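Robotics Club: plates next!

We're back from break and I'm so happy with how the table-setting project is going. The club voted for Grelance as the team name (sorry, Bustetti fans), and we've got 3 practice sessions before the February open house — plenty of time, I keep telling myself. I've been taking my turns with the hand-held gripper, and my wrist has opinions!

Our practice table has a white plate on a striped placemat, with a beige tray over to the right.
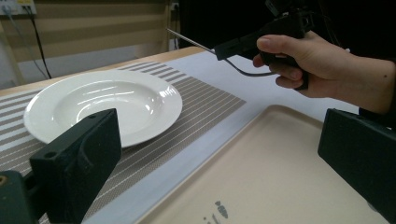
Dues and snacks

Dues are still $59 for the term. Bring a snack to share if you can — we get hungry!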